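Sweetcorn relish, the quick way

Posted in Jars and bottles

Right, quick one as I've had several messages asking for the relish and I keep typing it out from memory and getting it slightly different every time. So it's going up once and I'm pointing everyone at it.

Makes 3 jars of the 300 ml size, sometimes with a spoonful over for lunch. Takes an evening if you're slow, less if you've already got the corn cooked.

August is the time for it. Cobs are cheap and the kernels are still sweet. Frozen corn works, tinned is a bit sad but I've done it.

What you need

7 corn cobs, medium
1 red pepper, a big one
1 onion, white or brown, no matter
2 sticks of celery if you like celery
1 mild red chilli, or a hot one, your house
300 ml cider vinegar
150 g sugar, plain white
2 teaspoons salt
2 teaspoons mustard seeds
1 teaspoon ground turmeric
1 tablespoon cornflour
cold water to mix the cornflour

Kit: a wide pan, a sharp knife, a big bowl, jars with lids that aren't rusty, a funnel if you own one. Scales. A clean tea towel.

About the vinegar. Needs to be 5% acidity or more, says so on the bottle. Don't use the fancy homemade stuff your neighbour gave you, save that for salad. And don't cut it down with water because it smells sharp in the pan. It mellows. Leave the amount alone.

Jars first

Do these before you touch anything else or you'll be stood there with a pan of boiling relish and nothing to put it in. Wash in hot soapy water, rinse, stand them on a tray, into a low oven (140C, 120 fan) for fifteen minutes. Leave them in there with the oven off until you're ready.

Lids get boiled in a small pan for a few minutes. Not in the oven, the seal goes funny. Plastic coated inside is what you want, bare metal lids and vinegar don't get on.

If you've got Bisgaard jars, the squat ones, take the rubber rings off first and simmer those separately. I melted a set. Well, half melted.

Cooking the corn

Two ways and I go back and forth.

Pan: strip the husks, boil the cobs for 5 minutes, into cold water straight after. Drain well. Really well, wet corn makes thin relish.

Microwave: husks on, two at a time, full power, 5 to 6 minutes depending on your machine. Then let them sit a bit before you go near them, steam inside the husk is vicious. Cut the fat end off and the cob slides out with most of the silk left behind. Less washing up so this is usually me.
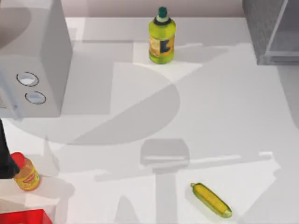
Corn, bottles and the microwave out on the worktop.

Either way let them cool till you can hold one without swearing.

Getting the kernels off

Everyone has a gadget for this. I had a Plumo stripper, the ring thing you push down the cob, and it's fine on fat cobs and useless on skinny ones. Went to the charity shop. Knife is quicker.

Snap the cob in half so you've got a flat end to stand on the board. Stand it up. Cut downwards, follow the cob round. Don't go too deep, you want the kernel not the woody bit it sits in. If you're getting hard little flakes you're too deep.

Do it inside a roasting tin if you don't want corn behind the toaster. I do it on the board and then find corn behind the toaster.

Then run the back of the knife down the bare cob over the bowl, there's a milky juice in there which thickens things up nicely. Bare cobs go in a stock pot or the compost.

You're after 700 g of kernels, give or take a handful. If you're well short add some frozen, no one will know.

Chopping

Pepper, onion, celery, chilli. All small. Size of the kernels or a touch bigger. This is the dull part, put the radio on. A food processor turns the onion to slush and then the whole lot goes cloudy so I'd stay with the knife.

Take the seeds out of the pepper. Chilli seeds up to you.

Wash your hands after the chilli. With soap. Then again.

The actual cooking

1. Vinegar, sugar, salt, mustard seeds and turmeric into the wide pan. Low heat, stir till the sugar's gone. No grains scraping on the bottom.

2. Add onion, celery, pepper, chilli. Bring up to a simmer. Ten minutes, lid off.

3. Corn in, with the milky juice. Back to a simmer, another 10 minutes. Stir now and then so it dosn't catch.

4. Mix the cornflour with two tablespoons of cold water in a cup. No lumps. Pour in while stirring. It'll go from soupy to glossy in a minute or two. Give it 3 more minutes after that or it tastes of flour.

5. Taste – careful, it's lava. Will be too sharp. It's meant to be at this stage. Salt you can fix now, sharpness leave alone.

Windows open for all of this. Hot vinegar gets in your eyes and in the curtains.

How thick should it be? Drag a spoon across the bottom of the pan, you should see the base for a second before it closes over. If it's closing straight away, five more minutes. It firms up a good bit as it cools so stop before you think it's done.

Filling

Jars out of the oven, hot. Relish hot. Hot into hot, otherwise jars crack. Put them on the tea towel, not on a cold stone top.

Fill to 1 cm below the rim. Poke down the sides with a skewer to let the air out. There's always a pocket of it by the shoulder of the jar. Top up if it drops.

Wipe the rims with clean damp kitchen paper. Any sticky bit there and the lid won't seal. Lids on tight, use the towel to hold them.

Leave them alone overnight. Some will ping. Press the middle of each lid in the morning, if it clicks up and down then that one goes in the fridge and gets eaten first.

Label them. You think you'll remember what's in it. I have a jar from Skolimine, bought on holiday, sat next to one of mine and they're both yellow and I could not tell you which is which.

Keeping

I'm cautious so mine all goes in the fridge now, sealed or not. Keeps 30 days there after opening, clean spoon every time. If you want to keep it in a cupboard do a proper water bath, and use a recipe tested for that, this one's thickened with cornflour and that isn't recommended for canning. Please don't write in saying your gran did it.

Fuzzy, fizzy, smells off, lid domed up – bin it. Don't taste to check.

Let it sit a week before you open one. Two is better. On day one it's all vinegar, by day seven it's calmed down and the mustard seeds have gone soft.

Things that go wrong

Too runny. Corn was wet, or the pan was too narrow. Tip it back in the pan and simmer, or call it a sauce.

Too stiff. Cooked too long or heavy hand with the cornflour. Loosen with a splash of warm vinegar.

Grey looking. Old turmeric, or a bare aluminium pan. Use stainless. Mine's an old Tranov with a wobbly handle, does the job.

Kernels tough. Old cobs. Push a nail into a kernel in the shop if you can get away with it, should be milky. If the husk's dry and papery put it back.

Too sweet. Drop the sugar to 120 g next time. I wouldn't go lower, it gets a bit harsh.

Changes people have made

Nanna Ragnarsson swaps the turmeric for curry powder, a tablespoon, and leaves out the celery. Very good with cold chicken. I've tried it twice and prefered it the second time, when I used a milder powder.

Kaj Laxdal chars the cobs under the grill before cutting them. Turn them every couple of minutes till there's black patches. Smoky, darker colour, skip the boiling altogether. He also doubles the chilli which I can't manage.

Green pepper instead of red is fine, looks a bit less cheerful. Lime juice, a squeeze at the end, yes. Coriander, I'd stir it in when serving, goes brown in the jar.

No mustard seeds in? A teaspoon of English mustard powder mixed into the cornflour. Different, still nice.

What to eat it with

Burgers obviously. Sausages. Cheese on toast, under the cheese and not on top or it burns. Stirred through mayo with tinned tuna. Baked potato with a spoon of sour cream. Fritters, if you've got some left and a couple of eggs – drain off the liquid first, 3 heaped tablespoons of relish, 2 eggs, enough flour to hold it, fry in a little oil.

Doubling up

Can be doubled but you need a properly wide pan, and the simmering goes up by 10 minutes or so. Don't triple it. I did and it spat all over the hob and the bottom caught before the top had even got hot.

Halving is no bother, keep an eye on it as it reduces faster.

Tomato one to follow when mine have ripened, they're still green as anything. Cucumber one is already on here, under Pickles, scroll down past the beetroot.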